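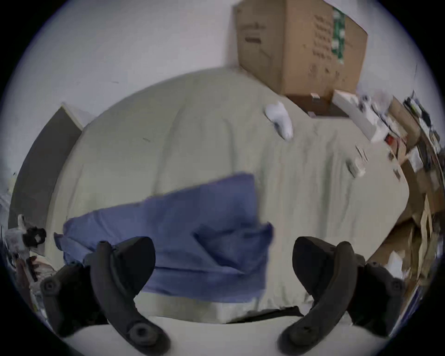 Bed with a pale bedspread and a blue pillow.

Bedding Care and Laundry: Frequently Asked Questions

Ifans Guest Rooms, Prendby
Page kept by Sioned Phillips. Last checked in March.

How often is bedding changed?
Sheets and pillowcases are changed every 7 days on longer stays and between all bookings. If you would like a change sooner, leave a note at the desk before 10 a.m.

Can I ask for extra pillows?
Yes. Each guest can have up to two extra pillows at no charge. We keep feather and synthetic fillings. Tell us when you book if you are allergic to feathers.

Do you use scented detergent?
No. All bed linen is washed in an unscented liquid. Towels go to the Kalport laundry and are washed separately with the same product.

Can I bring my own bedding?
You can. Please put ours on the closet shelf and leave it folded. We can't wash guests' own bedding with the house linen, but the laundry room on the ground floor is open to everyone staying more than two nights.

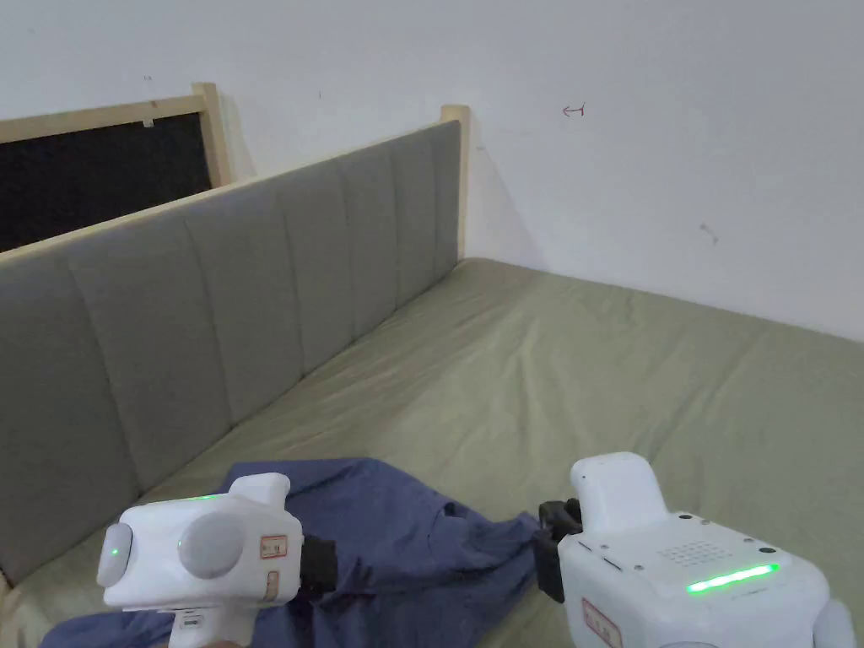
How do I use the laundry room?
Ask for the key at the desk. Wash loads take tokens, which are sold at cost. The dryers are free. Clean the lint screen before you start and again when you finish. The room closes at 9 p.m.

I spilled something on the bed. What should I do?
Blot it with a dry towel and call the desk. Please don't use bleach or stain remover. Most spills on sheets wash out and we don't charge for them. Damage to a mattress is billed at the repair price.

What temperature do you wash at?
Sheets go on the hot cycle. Blankets and covers are washed on warm and dried on low heat.

I left a pillow or blanket behind. Can you send it?
We hold lost items for 14 days. Email us with your room number and a short description. Postage is paid by the guest. Items not claimed in that time are given to the Nastovum shelter.

Are pets allowed on the beds?
Only with a pet cover, available from the desk. Dogs must be booked in ahead of time.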